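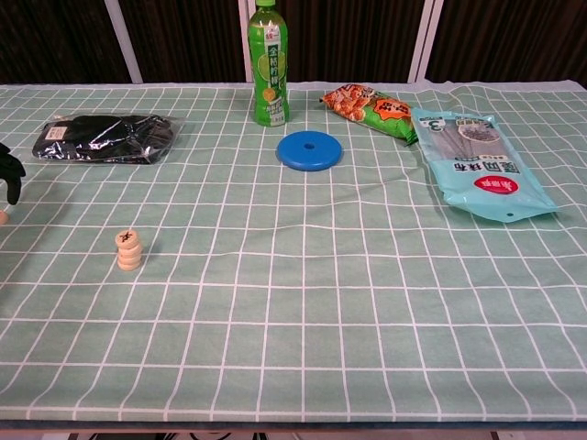

How do I get a grid-pattern tablecloth to lie flat and straight?

Asked in Home > Linens & Laundry
33 views, 3 answers

I bought a mint green tablecloth with thin white lines on it, the kind that make squares. I liked it in the store. I thought the squares would look neat. What I have learned since is that a plain tablecloth can be crooked for years and keep it to itself, and mine reports every wobble to the whole room.

The front is all right. The trouble is at the back, mostly the right-hand side, where it rises up in waves and then folds over itself near the edge of the table. There are also soft wrinkles through the rest of it. I pull the back corner, the front goes off line. I pull the front, the back gets a new hill. I've been doing this on and off since December and I would like to be doing something else.

Things I have tried:

Smoothing it with my hands. Works until I take my hands away.

Weighing it down. At the moment that means a green bottle of tea at the back, a thick blue plastic disc with a hole in it out in the middle, a bag of crispy snacks, and a pack of cleaning cloths on the right. You'll notice that the cleaning cloths are on the side with the waves. They are not heavy. I don't know what I expected of them.

Ironing it. One corner, low heat, with my heart in my mouth. It came out a bit better, I think, but I was scared of melting it and quit. I threw away the packaging, so I can't tell you what it's made of. The tag has fallen off or I cut it off. It feels smooth on top and duller underneath and it doesn't fray where I trimmed a thread.

Buying a bigger one. My sister's suggestion. She has never helped me with anything.

The table gets used for everything, so whatever the answer is, it has to survive people leaning on it, snacks, and being wiped down at night. I don't want to glue anything. I'd also rather not buy those metal clamps shaped like fruit, but I can be talked into it.

Is there a proper way to lay one of these? And can the wrinkles come out if I don't know what the fabric is?

Hashini Jayasinghe

Comments on this post

potluck_refugee: Is it the same size as the table or does it hang over?

Hashini Jayasinghe: It hangs a little at the back and hardly at all at the front. I can see the dark rim of the table under the front edge if I stand close. I had assumed this was a table problem.

potluck_refugee: It's a tablecloth problem. See below, somebody will get to it.

gravel_dog: what is the blue disc

Hashini Jayasinghe: It's round and blue and it was in the drawer. It's on the table now because it's flat and has some heft. I'd love to know too.

Answer by Eluned Nicholas
Marked as accepted by the asker, 11 people found this helpful

I sewed and laid table linen for a banquet hall called Bredmont for longer than I care to add up, and patterned cloths got dumped on me because I was the one who didn't swear at them where guests could hear. Checks and grids are the worst. Stripes at least only go wrong in one direction.

You have two problems and they are feeding each other. Deal with the wrinkles first, off the table, and only then worry about straight.

Finding out what you can do to it

Get a drop of water on the top side, somewhere that will be out of sight, and wait a minute. If it sits there in a bead, you've got some kind of coating and you should treat it like plastic whatever it says it is. If it soaks in, you've probably got an ordinary woven cloth and can be braver.

Coated: no bare iron, ever. Put it in the dryer on the lowest setting with a damp towel, for a few minutes, and stay in the room. Take it out the second it feels limp and lay it on the table right then, while it's still warm. If you don't trust the dryer, and with some of the cheap ones I wouldn't, hang it in the bathroom while you take a long shower. It's slow but I've never ruined one that way. A hair dryer held well off the surface will finish the stubborn bits.

Woven: wash it cool, take it out damp, iron it from the wrong side. Start in the middle. People start with a corner because that's where the ironing board is, and they push all the slack along ahead of them.

You said you ironed one corner and it looked a bit better. Was that the back right by any chance? If a corner has been heated and its neighbors haven't, it can shrink a touch or relax a touch, and then the lines near it will never agree with the rest until you do the whole thing.

Laying it straight

Clear the table. All of it, the tea as well.

Don't line up the edge of the cloth with the edge of the table. Hems on printed cloths are cut by someone in a hurry and they drift. Line up a printed line. Pick the white line closest to the front edge and make the gap between that line and the table the same at the left end, the middle and the right end. A strip of cardboard with a pencil mark on it is better than a ruler here.

Tape the front in place underneath with something that peels, painter's tape is fine. Then go to the back and pull from the middle of the back edge, straight away from the front. Then one hand-width to the left, one to the right, working out. The corners come last. If you grab the corners first you stretch the cloth on the diagonal, and that gives you precisely the waves you've got.

You also need more cloth in front. If it hardly hangs over there, there's no weight on that side and every tug from the back wins. Shift the whole thing forward until the overhang matches front and back. If there isn't enough to go around, let the back come up short, up to 6 inches in from anything anybody looks at, and nobody at dinner will be inspecting it.

Keeping it there

Put something grippy under it. Shelf liner with the holes in it does very well, in strips, one along the front, one along the back. I'd skip the fruit clamps. Clip-on weights only work on the part that hangs, and you don't have enough hanging. Plain flat table clips, if the rim isn't too thick.

Things standing on top of the cloth do almost nothing. A bottle pins down a spot the size of a bottle. The cloth waves around it quite happily.

As for the folded part near the back edge: lift it and look underneath before you start. Nine times in ten when a cloth rises on one side it's sitting on something or caught behind the table, and I once spent most of a wedding setup fighting a bump that was a teaspoon.

Comments on this answer

Hashini Jayasinghe: It beaded. So, coated. And yes, it was the back right corner I ironed. I feel seen and I don't like it.

Eluned Nicholas: Do the whole thing in the bathroom then. You may never get that corner perfect but it'll be close.

Hashini Jayasinghe: Update. Two long showers, hair dryer on the bad corner, lined up the front white line with a strip cut off a cereal box. Shelf liner under both edges. The wrinkles are mostly gone. The corner has a slight opinion still. There was a folded takeout menu caught behind the table, thank you for the teaspoon.

Eluned Nicholas: A menu is a new one for me. Good.

potluck_refugee: Can confirm the cardboard strip. Did ours for a birthday and my husband asked if I was building a deck.

Answer by Tabletop_Terry
3 people found this helpful

Flip it over. If it's duller underneath like you say, use that side. No lines, no problem. You'd be surprised how many patterned things can be solved by not having the pattern.

Comments on this answer

Hashini Jayasinghe: I paid for the squares.

Tabletop_Terry: And how's that going

gravel_dog: this is how I deal with my rug

Answer by sultska_steve
0 people found this helpful

You want Goicoechea vinyl from the store in Uvbridge, comes off the roll, they'll cut it while you wait. Lies dead flat because it weighs as much as a door. I've had mine on the workbench since we moved to Sultska and it hasn't budged. Doesn't come in mint green but does come in tan and a sort of brown. You can put a hot pan on it. (Don't put a hot pan on it, I did and there's a ring.)

On the blue disc, if the hole goes all the way through hang it on a nail. You'll be looking for it the day after you throw it out.

Also wipe the snack grease up the same day. On coated cloths it goes sticky and after that you get a patch that grabs at your sleeves, and every time you lift your arm you drag the whole thing an inch to the left. Could be part of why yours travels. A damp cloth with one drop of dish soap, then a second damp cloth with no soap, then dry it. You've got a pack of cleaning cloths sitting right there on the problem, might as well open it.

Comments on this answer

Eluned Nicholas: The grease advice is sound and I should have said it. Don't use anything scratchy, though. If that pack turns out to be scouring pads, keep them for pans. They'll take the white lines clean off.

Hashini Jayasinghe: I would have a plain tablecloth at last.

sultska_steve: so did anyone work out the disc

Hashini Jayasinghe: No. It's back in the drawer.

Related in Linens & Laundry

Shower curtain sticks to me personally
Can you iron a tablecloth while it is on the table (asking after)
How much overhang is normal with a dog
Round cloth, square table, what now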